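Giving up the big shop

I've been meaning to write about this since August, when we finally stopped doing the big weekly shop at the retail park and went back to buying things in town like my gran did. A few of you asked how it was going after I mentioned it in passing, so, well, it's going all right. Mostly.

For anyone new, I live on the edge of Watton and the retail park is a 13 minute drive, or it is if the roundabout behaves itself. For years I went after work with a list I never looked at and came home with four kinds of cracker and no onions. The bill crept up and up. I sat down one evening with a cup of tea and all the receipts from the kitchen drawer and added up what we'd spent on food since the previous summer, and it came to £2,460 over what I'd told myself we were spending. I had to go and stand in the garden for a bit.

So, new rules. No car for food shopping. One bag on my shoulder, one in my hand, and if it won't go in the bags we don't have it. I go into town two or three times a week, usually on the way back from something else, and I buy what looks nice and what we'll eat before I'm next in.

The greengrocer's is the best bit. It's called Amaral and it's tiny, and you have to do a sort of sideways shuffle past the potatoes to get to the till. I had forgotten you could buy ONE leek! I'd been buying them in threes and watching the third one go floppy at the bottom of the fridge for most of my adult life. The fruit's dearer than the supermarket's, I won't pretend it isn't, but I buy so much less of it and we eat the lot.
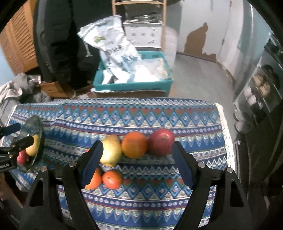
My sister reckons I've only swapped one sort of faff for another, and that all the walking back and forth would drive her up the wall with two small children and a dog in tow. She said she'd rather lose one evening to the supermarket and have it done. And fair enough, I think she's got a point. I work from home half the week and my children are big enough to be sent out for milk. If I were still wrangling a pushchair I'd be straight back at the retail park with a trolley.

There are things I still haven't cracked. Washing powder, for one. Nobody in town sells it in anything bigger than a box for a doll's house, so I've been getting it delivered with the cat litter, and I do feel a bit of a cheat. Bread is tricky too. The bakery, Praretti, shuts at two and if you turn up past one you get whatever's left, and that's how we ended up eating olive bread with marmalade for three breakfasts running. (Not terrible? I wouldn't serve it to guests.)

And rain. I did one shop in a proper downpour with a paper bag of mushrooms, and I was picking mushrooms up all the way along Zostaddale Road.

The money side has been good, though. We're spending about £90 a week now for the four of us, and the food bin hardly needs emptying. I've started making soup on the evening before I go into town, with anything that's looking sorry for itself. Last week's was parsnip, half a cauliflower and the end of some blue cheese, and it was lovely - grey, but lovely.

I'm going to try the fishmonger next. I've walked past it for years and never gone in because I don't know what to ask for, so if you've got an easy recipe for something that isn't salmon, stick it in the comments and I'll give it a go.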